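Progress report to Didenko small grants - Clondska clothing sort and reuse project
June 5, 2022

Sorry this is brief, report is due today and the shop delivery came in early.

Where we're at
Intake is ahead of plan. 1,312 garments through the door since the grant started, mostly from the Gutgate drop-off bins. 929 sorted and folded so far. The other lot is bagged in the back hall, labelled by colour of tag, waiting their turn. Getting through them but slower than we'd like.

Heavier stuff is the hold up. Brown and tan pieces came in a big batch from Gutgate, lots of creases, take ages to get flat. We've stopped trying to iron before sorting. Smooth by hand, check, fold, move on. 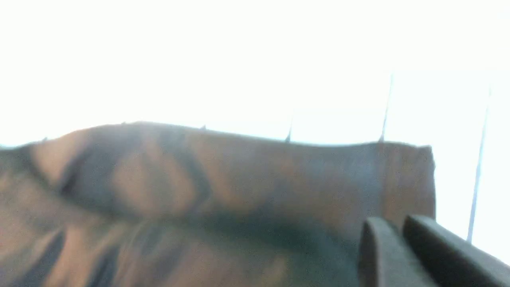

Brown fabric, creased.

Sorting and folding
Changed the order of things in the second month. Used to fold everything first and then split by type, which meant refolding half of it. Now it's type first, then size, then fold. T-shirts go collar up so the neck label can be read without digging around. Darks kept apart from brights where possible - doesn't always happen on a busy day, they get sorted out at the second pass.

Printed tees are being set aside as their own line. The Istura shop says they move faster than plain ones and asked for more. 431 garments of all kinds sent to Istura to date, invoice for the cartons is attached seperately.

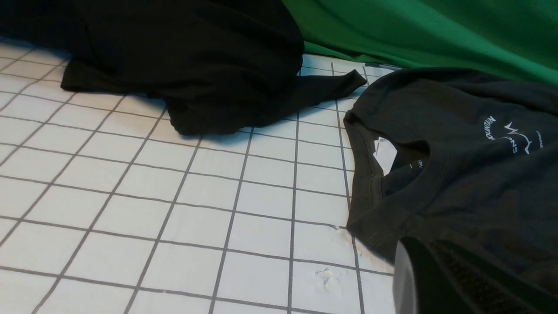 Darks and one bright green, with a mountain logo tee at right.

The grid surface has been good. Gives you a straight line to fold against and the piles come out closer to the same width, so more fit in a carton. Would buy again.

Trousers are still the slow item. Legs matched, laid out longways, then folded in from the end. Dark ones are hard to check for marks under the hall lights so we'd like a better lamp, see budget below. 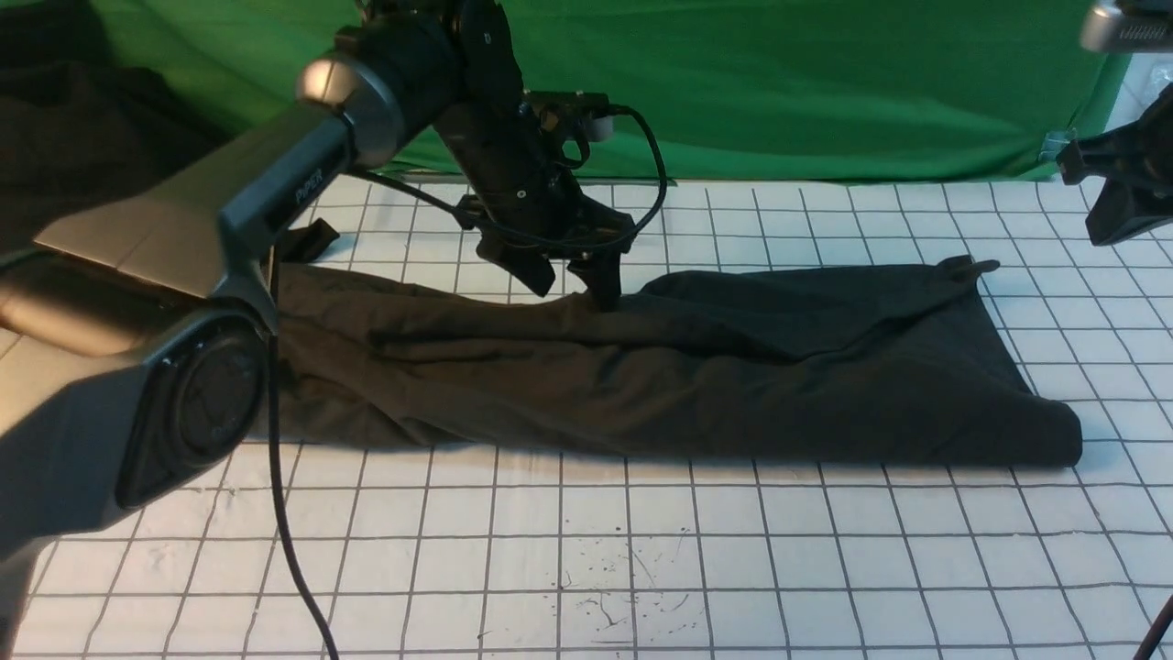 Dark garment laid lengthwise on the grid, trousers by the look of it.

Problems
61 pieces not fit for resale, gone to rags. Zips mainly, a few with stains. Carton supply ran out twice. Storage in the hall is tight and we lose it for a week later in June, so bags will have to move to the Clondska side room and back agian.

Budget
Cartons over, transport under, evens out. Asking to shift what's left in transport across to one work lamp and more tags. No extra money needed.

Next
- clear the bagged backlog
- second delivery to Istura
- written folding guide, one page, for new people
- final numbers to you with the closing report

Receipts to follow by email once scanned.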